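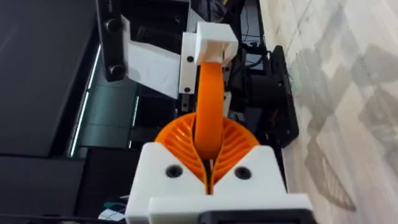
Gripper fingers on the orange band, upper end of the band at the white block. Wrist camera.

Clivitz manipulation group – minutes, May meeting

Started 2:30 p.m. Chair: Thảo Cao. Notes from the last meeting were accepted with one correction: the trial sheet for the band task is kept by the Phí subgroup, and the earlier notes had it under Dindimard.

1. Band task, results so far

Thảo went through the numbers. The training set now stands at 762 demonstrations, all with the wrist camera only. The policy trained on the full set was run 80 times on the machine. It failed 14 times. Of those, 3 were failures at the grasp and the rest came later, with the band already held but not released or not pulled along the right line.

The question was raised whether a failed release and a bad pull should be scored separately. At present both go down as "late failure". Agreed to split them from the next batch on. The existing videos will be rescored by two people working apart, and disagreements will be brought to the group.

2. Wrist view only, or wrist plus fixed camera

The Dindimard side would like a second camera on a stand. Their argument is that once the fingers close, they take up much of the lower part of the wrist view, and the policy has little to go on except the far end of the band. Thảo's view was that adding a camera now changes the method halfway through the study, and the write-up is about what can be done from the wrist. There was some back and forth on this. No second camera for the main result. A side test with one is allowed if it uses separate demonstrations and is reported separately.

3. Color

Fingers and band are both orange. A reviewer of the internal draft asked if the policy can tell them apart, and whether the grasp failures come from that. We don't know. Two options were discussed: print fingers in another color, or recolor the fingers in the training images. The second is cheaper but several people did not trust it. Decided to print one pair in gray, same rib pattern and same material, and repeat the full run without retraining first – then with retraining if the numbers drop.

4. Lighting and floor

Short item. Shadows on the floor tiles move through the afternoon and show up on the right side of the wrist view. Start times will be logged with every trial from now on. No blinds for the time being.

5. Kudeo labeling tool

The new version of Kudeo loses the gripper width channel on export when a recording is paused and resumed. Until this is fixed, don't pause. Recordings already affected are to be marked and left out of training, and the count in the draft updated to match if it changes.

6. Draft

The method section is nearly done. The results table waits on item 1. Title still open.

Actions
– Rescore late failures: Phí subgroup
– Print gray fingers: Dindimard
– Report export bug to Kudeo: Thảo
– Add start time field to trial sheet: Phí subgroup

Closed 3:50 p.m.

Filed under: Meeting notes, Manipulation, Imitation learning

Comments

mk_lab
Will the gray fingers have the same stiffness? Pigment changed ours a little, even from the same supplier.

Thảo Cao
We'll do a squeeze test on both pairs before the run and put the values in the trial sheet.

benchtop
Please keep the old "late failure" column when you split it. I have a script that reads it.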